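Progress report to the Mirnudden Fund
Community computer rooms, second reporting period
Submitted 6 March 2024 by Lucía Escobar, project manager

Summary

The grant pays for public computer rooms in two towns, Paredes and Hindis, and for evening classes in both. Paredes has been open for the whole period. Hindis opened late and is still on short hours. Spending is under budget, mostly on wages, and we ask to carry the difference over to July.

Paredes

The room is open five days a week in the old reading room of the library. We have 57 registered users, most of them over sixty or looking for work. The busiest time is the hour before the library closes, when people come in to print forms. Printing costs more than we planned for. Abilio Bustamante has set a small charge after the first ten pages and we have had only one complaint.

The evening class on filling in benefit and tax forms online was full both times it ran. The class on email was half empty – we think it was too basic, and Abilio is rewriting it.

Hindis

The lease was signed late and the electrical work had to be done twice, as the first contractor left the wall sockets on a single circuit. Santosh Tiwari took over the site and got it through inspection. Opening hours are three afternoons a week until we can hire a second attendant.

Equipment

Both rooms use secondhand desktop computers. We now own 24, of which 14 are in Paredes. The average cost, with screen and keyboard, came in below the figure in our application.
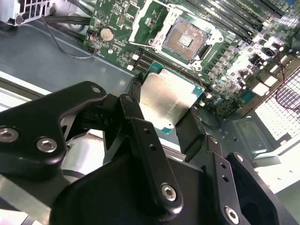
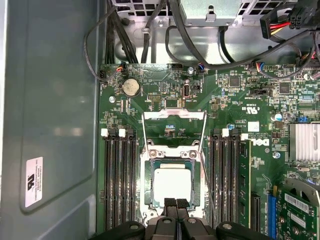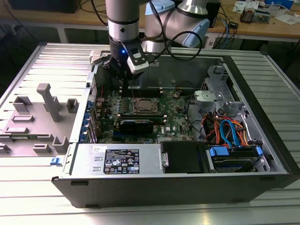 Desktop hardware with the case open.

The screens are the weak point. Several are too dim to read near the windows in Paredes, and we would like to move 300 dollars from the furniture line to replace the worst ones. Please let us know if this needs a formal request.

Staff

Esmaeil Ghasemi joined as evening tutor and teaches in both towns. The attendant post in Hindis was advertised twice. The second round brought two good candidates, and interviews are being arranged.

Next period

We plan to move Hindis to five days, run the new email class, and start a short survey of users in both rooms. The survey questions are attached as a draft. Comments are welcome before we print it.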